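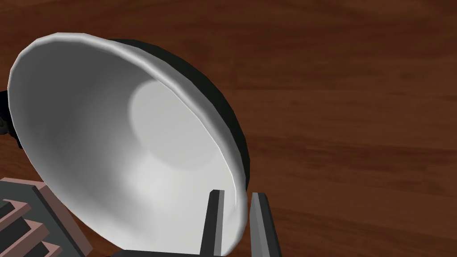 ## Why Does Light Need a Bowl?

Have you ever looked up into a lampshade? Next time the light is off, try it! Lots of shades are shaped like a big bowl and pale on the inside, and that shape is doing a job all evening long while you read, draw or hunt for your other sock.

To understand the job, we need to follow some light around. Ready? It's very fast, so we'll have to slow it down in our heads.

## Light goes straight until something gets in the way

Light travels in straight lines. A bare bulb sends it out in almost every direction at once - up, down, sideways, into your eyes, onto the ceiling, behind the bookcase. It keeps going until it meets something, and then one of these things can happen:

- It **bounces off**. Scientists call this *reflection*.
- It **soaks in**. That's called *absorption*, and the light's energy usually turns into a tiny bit of heat.
- It **goes through**, the way it does with a window.

Most things do a mixture. A green leaf soaks up a lot of the red and blue light that lands on it and bounces back more of the green, and so green is what reaches your eyes. A white wall bounces back nearly all the colors. A black sweater soaks up most of them (and that's why it gets so toasty on a sunny day!).

## Two kinds of bouncing

Throw a rubber ball straight down at a smooth gym floor and you know where it will go. Throw it at a pile of rocks and who knows! Light behaves a lot like this.

A mirror is super smooth, so rays of light that arrive side by side leave side by side. They stay in order, and you see a clear picture of your own face. This is called **specular reflection** (say it: SPEK-yoo-ler).

Paper feels smooth to your finger, but under a microscope it's a wild tangle of bumps and threads. Rays arrive together and get scattered all over the place. This is **diffuse reflection**. You can't see your face in a sheet of paper, but you can see the paper from anywhere in the room, and that's pretty wonderful when you think about it. Almost everything you look at all day long - your toast, your dog, your best friend's nose - you see by diffuse reflection.

The flat, not-shiny kind of paint called *matte* paint does this too. Put a matte white surface near a bulb and it takes the harsh light and spreads it out softly.

## So what does the bowl do?

Imagine a bowl-shaped shade hanging upside down over a table with a bulb inside. Light heading down goes straight to the table. Light heading up or out to the side hits the inside of the bowl, bounces around and mostly comes out of the bottom. Light that would have gone off to the ceiling now lands on your book!

The shade also hides the bulb from your eyes if you're sitting off to the side. A bright bulb in a dark room can make you squint, and that uncomfortable brightness is called **glare**.

A wide bowl lets the light spread over a big area, perfect for a dinner table. A deep, narrow one makes a smaller pool of light, like the ones you might see over a kitchen counter.

## Try it: the Great Bowl Test

Our reader Phong Ung, who is 9, sent us this experiment from the town of Barros, and we love it. Do it in February or any other time when it gets dark early.

You will need:

- a small flashlight
- a white bowl
- a dark bowl about the same size
- a sheet of white paper
- a grown-up to switch off the room light

1. Lay the paper flat on a table and make the room dark.
2. Hold the white bowl upside down, tipped a little, about 17 inches above the paper.
3. Shine the flashlight *up* into the bowl from the side. Don't point it at the paper at all!
4. Look at the paper. How bright is it?
5. Swap to the dark bowl and do the same thing again.

Phong found that with the white bowl he could read the smallest words in his comic. With the dark bowl he could only read the title. Same flashlight, same comic! Where did the rest of the light go? (Hint: look back at the word *absorption*.)

Now try a shiny metal mixing bowl. You may get bright streaks and squiggles on the paper in place of an even glow. Can you work out which kind of bouncing that is?

**Safety note:** use a flashlight for this one, please, and leave real lamps alone. Bulbs can get hot and lamps plug into the wall.

## Bowls that work backward

A bowl can gather light as well as send it out. Big telescopes use a curved mirror that catches faint starlight and brings it together at one point, called the **focus**. Satellite dishes do the same trick with radio waves, a kind of light our eyes can't see.

Your flashlight may have a little shiny bowl too, tucked behind the bulb. It takes light going off to the sides and sends it forward in a beam.

## Words to keep

- **Absorption:** when light soaks into something
- **Diffuse reflection:** when light bounces off in lots of directions
- **Focus:** the point where gathered light meets
- **Glare:** light so bright it's hard to look at
- **Specular reflection:** when light bounces off in an orderly way, like from a mirror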